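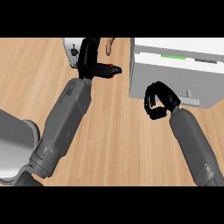 Kitchen tips from our robotics club, part 2

I run the simulated kitchen for our club's entry in the Fera competition, and I've picked up a few habits worth passing on (mostly by breaking things!).

Save a copy before you move any furniture. I nudged a cabinet once and spent until 1 a.m. nudging it back.

Get one arm working first, then add the other – two new arms in one evening is a headache.

Slow the hand down near handles. Rokeya Selvanayagam tried 200 steps for the approach and it looked so much calmer that we all copied her.

Write down your start pose. On paper!

And if a drawer won't budge, check its joint limits before you blame the gripper. Mine were set to zero for most of May – sorry, team.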